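4.3 Cleaning up your scan before you build with it

Welcome back! If you followed the last section you now have a raw scan sitting in your Furudia library, and it probably looks a bit rough around the edges. Please don't be discouraged, every first scan does. We'll tidy it up together and then cut it into parts you can use in a sculpture or a print.

1. Open Furudia and choose your scan from the Library tab. Large scans can take a minute to appear, so go ahead and get yourself a drink.

2. Click Trim, then drag the box until it sits snugly around your object. Anything outside the box will be thrown away when you press Apply.

3. Set Smoothing to 24. You can go as high as 34 if your object is glossy, but carvings and fabric folds start to look like melted butter up there.

Note: If you scanned with the Zidus turntable, leave Fill Base switched on. It closes the flat hole underneath your object.

4. Pick the Knife tool and draw a line wherever you'd like to separate a part. Take your time with this one, and zoom in as close as you like (we always do).

5. Give each part a name and save it to a Parts folder. The free version holds 26 parts per folder.

CAUTION: Pressing Merge after you have cut your parts joins them all back together, and Undo will not bring the cuts back. Save a copy first!

Small things can be scanned too, and they make lovely building blocks once you enlarge them. Lay them down with a little space between them so the software sees separate objects.
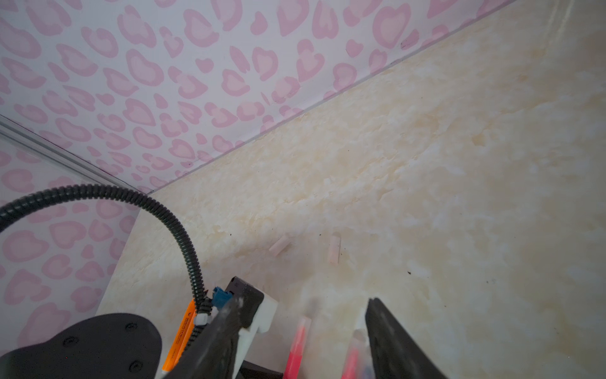
Fig. 19. Two small pale pink pieces on a marbled surface.

6. When you're happy with your parts, choose Send to Lillach to start composing. Files saved before the February update will ask to be converted, so just click Yes and let it run.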